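2 min read

Print this page | E-mail this page

Thread by Ye-seo Yeom

1/ ok quick thread on the bimanual sorting result from Katevden, people keep asking in DMs and I keep typing the same thing

2/ Question was dumb simple. If you collect demos with objects dropped anywhere, does the policy do worse than if you force the starts to cover the table evenly? Same number of demos. Same arms, same bin, same foam cubes.

3/ So we taped a grid on brown paper. Blue painter's tape. Every demo starts with cubes at cells + angles drawn from a list. Takes longer to reset — way less fun too

4/ Cubes are allowed to sit on a line or be twisted any which way. List says "cell plus angle", and we don't fuss past that. Tape is crooked, paper is scuffed. Policy doesnt seem to care.

5/ Pink and green cubes, both arms over the same sheet, bin on one side:

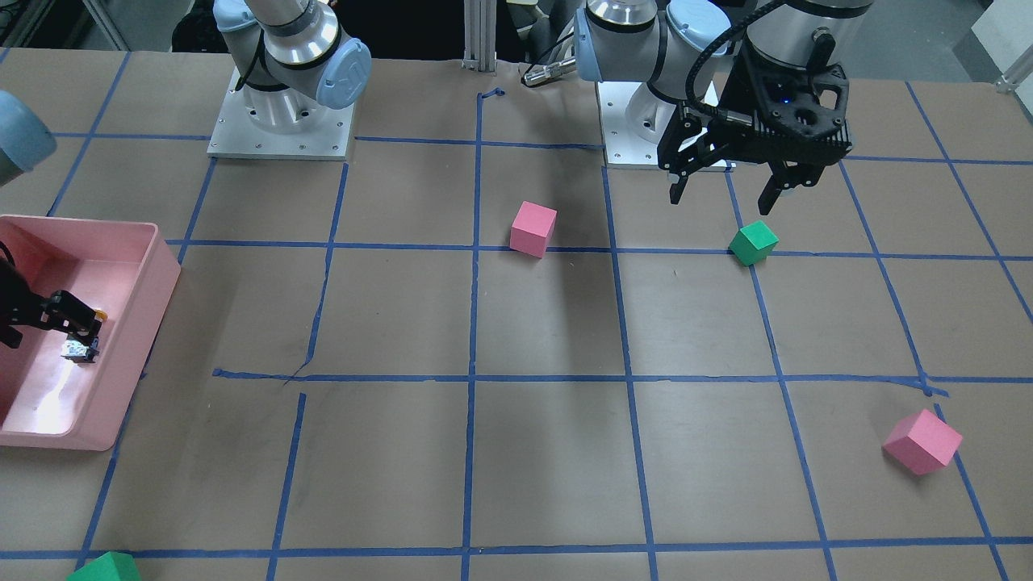 RESULTS (the part you want)

6/ 100 demos per condition. Random drops: fine in the middle, falls apart near the edges. Grid starts: 90 percent of test picks ended in the bin, and the edge cells were nearly as good as the center ones.

7/ Why? I think when people drop stuff "randomly" they drop it where the arms already like to go. Plotted our old starts and it was one big blob. Embarassing plot. Will post it.

8/ Handoffs still bad. 7 failures in the grid condition were both arms going for the same cube and then just... waiting. Grid does nothing for that.

9/ Fiadzo asked if finer cells help. Tried it for one afternoon in June, no real differnce, but that's too few runs to lean on.

10/ Start lists + the little script that draws them go up on the Grekineck page once I clean out the hardcoded paths. Bug me if they're not there

11/ oh and replace the paper before the tape starts lifting. ok back to resets

Contact | © Katevden | Back to top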